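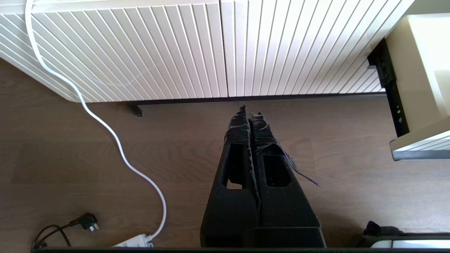

6 min read

So you want to buy a place and you have no idea whether you can. I was there two years ago, renting the top half of a duplex in Neltdale and scrolling listings every night until my eyes hurt. I finally sat down on a Friday with a notebook and worked out my own number before I ever talked to a lender. It took one evening and it changed which houses I bothered to look at, so I'm going to walk you through it the way I did it.

Step 1: Write down what really lands in your account

Use take-home pay. Your salary before taxes looks great on paper but you can't pay a mortgage with it. If your hours go up and down, add up the last six months of deposits and divide by six. I left out my weekend work completely (it dries up every winter) and I'm glad I did.

Step 2: List what you can't skip

Car payment, student loans, phone, groceries, gas, daycare, the dog. Go through your bank statements line by line, please don't do it from memory! I found 17 subscriptions and small charges I'd forgotten. I canceled most of them, and one of them took two phone calls and a letter.

Step 3: Pick a monthly housing number

Subtract step 2 from step 1. Now look at what's left and decide how much of it you could hand over every month without feeling sick. That has to cover everything: principal, interest, property tax, homeowners insurance, mortgage insurance if you're putting down less than 20 percent, and HOA dues if there are any. I nearly bought a condo over in Prosser until I saw the dues were $172 a month on top of the rest.

Step 4: Test drive it

Take your housing number and subtract your current rent. Move the difference into savings on the first of every month, for at least three months, and don't touch it. If you keep raiding it by the 20th, your number is too high. Mine was! I knocked it down and started over in October, and the second try stuck. You also end up with a nice little pile for closing costs.

Step 5: Turn the monthly number into a price

Any online mortgage calculator will do. I used the one on the Gerkden site because it lets you type in your own tax and insurance figures. Look up the real tax bill for a house you like on the county website – the default guess in my calculator was way too low for Neston. Run it again with the rate one point higher, just to see what happens.

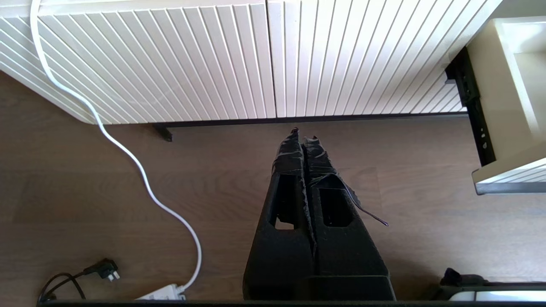

Keep a separate fund for the house itself, apart from the down payment. Sellers take their stuff with them, and you'll be amazed how much you need in the first month: blinds, a mower, a ladder, trash cans. Furniture can wait. I had my heart set on a white cabinet with one of those fluted, slatted fronts, and I made myself live there for half a year before I priced one. Put the repair money first.

Step 6: Now call a lender

Call at least three and ask each one for a Loan Estimate, which is a standard form, so you can lay them side by side. They'll probably approve you for more than your number. Mine came in 54 thousand dollars over, and for one afternoon I was looking at houses with a pool. Go back to your notebook and tell your agent the price you came up with in step 5.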